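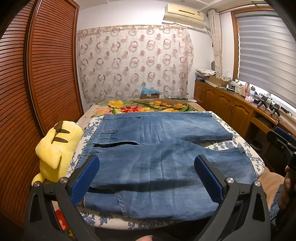 Wahyudi Lau reckons you should never wash them, full stop, and he told me so before I'd even put my bag down. Not after a camping trip, not after a toddler's birthday party. Air them on the verandah, he said, and get on with your life.

Features > Style > Wardrobe
By Shahla Khosravi
December

I should confess I went to see Wahyudi with an agenda. I have owned a lot of jeans (a mortifying lot, if you ask my sister) and I've reached the age where I'd like to own fewer and keep them longer. He runs a denim repair bench out the back of a shoe shop in Harndale, and half the people I know have at some stage handed him a blown-out crotch in a paper bag and tried not to make eye contact.

The bench is tiny. There's an old darning machine, a wall of thread in colours I would have called blue, blue, blue and blue, and a tin of rivets he bought from a factory clearance in Carstead. Two hundred for a song, he says, and he's still going through them. While we talked he was mending a knee for a bloke who lays bricks, working the needle back and forth across the hole until it stopped looking like a hole and started looking like cloth again. I could have watched all arvo.

What I wanted to know was why jeans give out where they do. I'd always blamed my thighs. Wahyudi was very kind about this and then told me it was partly my thighs, but mostly stretch. Once the elastic in a pair goes, he can patch the cotton as neatly as he likes and the fabric next door will let go a month later. He'll still do it, he just charges you a bit less and gives you a look. Plain heavy cotton he can keep going nearly forever. One pair of Mamanis has been on his bench so often that he's put more of his own thread into the seat than there is original denim.

Mamani, if you missed it, was a little label that cut jeans in Rarley until the workroom shut. They were never fashionable. My mum wore them to garden in and my uncle wore them to everything, including a christening. Now people hunt for them in op shops, and I know a woman who drove to Rarley and back on the strength of a blurry listing and came home with a size that fits her left leg. I found mine on a rack between two netball skirts. They're too long, a bit baggy in the bum, and I love them unreasonably!

The washing thing, though. I tried it Wahyudi's way, I really did. I lasted five weeks, and then there was an incident with a laksa. So I've come up with a compromise that he has described as "fine, I suppose". Cold water, inside out, zip done up, hardly any powder. Peg them by the hems on the line and keep them out of the full sun if you're fond of the colour. No dryer, ever, and I'm not budging on that one. My dryer once turned a perfectly good pair into something I could have posted in an ordinary envelope.

He also taught me to look for trouble early. Hold the seat up to a window every so often. If light comes through in little ladders, take them in then, when it's a fifteen-minute job, and don't wait for the big rip on the bus. Belt loops are worth a tug too, especially if you're a person who hauls your jeans up by them (guilty). The back ones go first and they take a chunk of the body with them if you let it slide.

Hems were where we fell out. I like mine turned up twice and left like that. Wahyudi thinks a cuff is a place to store sand, and that the fold line wears through before anything else does. He wants to chain-stitch the Mamanis to my proper length. I said I'd think about it. I've been thinking about it since winter, and he brings it up each time I walk past the shop, sometimes through the glass with his hands.

For now they're still turned up, and the left pocket has a new lining made from an old pillowcase. He did that one without asking.

Comments

denimdaggy
Four weeks in the same unwashed pair here and my husband has moved to the other couch. Team laksa compromise.

Pru from Carstead
I worked at Mamani for 2 years on waistbands! We all took the seconds home. Still have three pairs and they do go in the dryer, sorry Shahla.

T. Okell
Chain-stitch them. He's right about the fold.

ruthieb
Does he do zips?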